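Search this site
Go

Briltar Range Pack 2 Review: A Shot Tracker for the Practice Tee

March | By the equipment desk
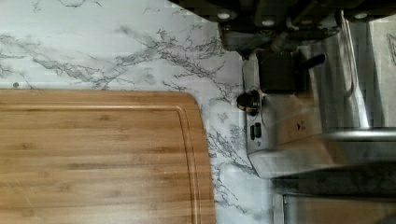 What it is

The Range Pack 2 is a doppler launch monitor for golfers who practice at a range or into a net. It sits on the ground behind the ball and reports carry distance, ball speed, club speed, launch angle and start direction. Spin is calculated from the other readings and should be treated as an estimate. The unit pairs with a phone or tablet, and the stand and charging cable are in the box.

Setup

Placement matters more than the quick-start card suggests. The unit has to sit level and square to the target line. A small tilt to either side shows up as a steady push or pull in the start direction column. The stand has two leg positions and no fine adjustment, so uneven turf needs a shim under one foot. Pairing was quick on a phone and slower on an older tablet, where the app had to be reopened twice before it found the signal.

Accuracy

We logged over 1,000 shots across 4 range visits, with a Katsaros studio unit running alongside as the reference. Wedges and mid-irons tracked well. Carry numbers with a gap wedge at 80 yards stayed within 2 yards of the reference on most swings. Driver carry was less steady, mainly on high shots with a lot of curve, where the Briltar read short. Topped balls were often missed and had to be entered by hand or left out.

Indoors, into a net, the ball speed reading held up. Start direction did not, and we would not use it to work on face angle in a garage.

App

The session screen is plain and easy to read in sunlight. Clubs must be changed by hand before each set, and there is no way to reassign a shot after it is saved. Gapping charts show average and spread for each club. Export is a basic spreadsheet file with one row per shot. There is no course simulation.

Battery and build

The battery lasted through each of our range visits with charge left. The case is stiff plastic with a rubber base. The power button is recessed and hard to press with a glove on. The charging port cover feels thin and did not always close on the first try.

Verdict

Good for distance gapping with irons and wedges. Weak for indoor direction work. Players who mostly want driver data should look at the Skurholm unit first.

Related reviews

Skurholm Fairway Radar, long-term test
Zavunis push cart: wheels, brakes and folding
Katsaros putting mat
Range balls and carry distance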